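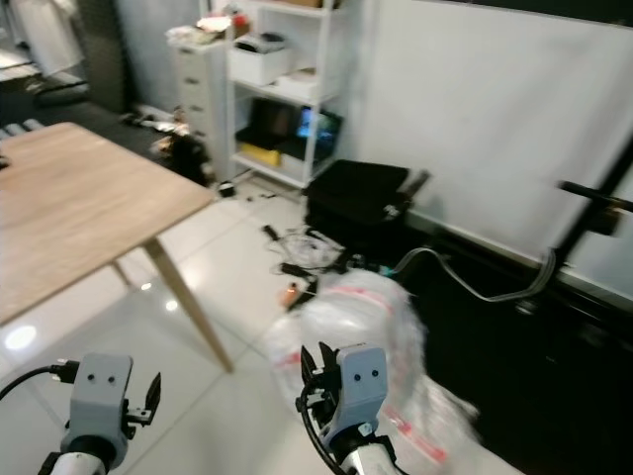
Femi Yusuf was already on her second coffee when I got to the bakery on Clirau Street, and she had a folder with her. I should have known there would be a folder. You don't spend 15 years running a neighborhood choir without one.

I'd asked to talk because I sang with the Dasley Community Singers for one season, badly, in the back row of the altos, and I've been curious ever since how the thing holds together. There are no auditions. Half the members can't read music. And every December they fill the old Onuoha Hall, which has 265 seats and a heating system that clanks right through the quiet parts.

"The radiator is a tenor," Femi said. "It comes in late and it's flat. We've learned to live with it."

She grew up two blocks from where we were sitting. Her mother sang in church and her father couldn't carry a tune but sang louder than anyone, and she thinks she got her ideas about choirs from watching the faces of the people standing next to him. "They weren't annoyed, or they were for one verse maybe, and then they'd start singing louder too. I wanted that. I didn't know you could go out and build it on purpose."

The first rehearsal was in her living room. Eleven people came, and one of them thought it was a book club (he stayed, and he's a bass now). I asked what they sang and she covered her face with her hands.

"A medley. I arranged it myself. It had four key changes and I couldn't play two of them on the piano, so I'd stop and say, okay, now imagine it goes up."

These days the arranging is done by Shuk-fan Yang, who joined us for part of the morning and ate most of my almond croissant. She teaches middle school math and writes the parts at night. I wanted to know how you write for people who don't read music, and she got really animated — this is clearly her favorite thing to talk about.

"You give everybody a tune," she said. "That's it! The altos always get stuck with one note for a whole page, so of course they get lost, there's nothing to hang on to. I sing every part through in the car. If I'm bored by the second stoplight, I rewrite it."

As a former alto I wanted to hug her.

Learning happens by ear, a line at a time, and then everyone goes home with recordings. Shuk-fan records all four parts herself, including the bass, which she has to sing up an octave. Femi says new basses sometimes show up having learned it where she sang it, and it takes a week to talk them down.

We got onto money, which Femi doesn't love discussing, but she opened the folder. Last year's concert brought in $1,913 at the door. Hall rental, the piano tuner, and copying ate a good chunk of it, and $460 went toward new risers, the old ones having developed what she called "a bounce."

"Aminu Ibrahim went through one," she said. "Just his foot. Middle of the second number. He kept singing, he was just shorter."

I remember this! I was standing two people over and I thought he'd knelt down for effect.

I asked whether she'd ever been tempted to hold auditions, get the sound a little tighter. She took her time with that one.

"Sure. Every October. We'll have a rehearsal where nothing lines up and I drive home thinking, if I could keep twenty of them. And then I try to pick the twenty and I can't do it. I get to Sakda, who's sharp on everything, and he's the one who phones people when they've missed a couple of weeks. So who am I keeping?"

Shuk-fan said she'd heard Sakda's voice so often in the top line that she'd started writing the sopranos a hair lower to make room for it. I couldn't tell if she was kidding.

This year's program isn't settled. There's a lullaby that Femi's mother used to sing, which she has put on the list and taken off the list more times than she'd like. She hummed a bit of it over the noise of the espresso machine and then stopped and said she still didn't have the ending right, her mother did something different on the last line and she's been trying to remember it. Her aunt might know. She's going to call.

Rehearsals start up again in September and Femi says there's always room in the altos. She looked right at me when she said it. I told her I'd think about it, and Shuk-fan said the alto part this year has a really good tune.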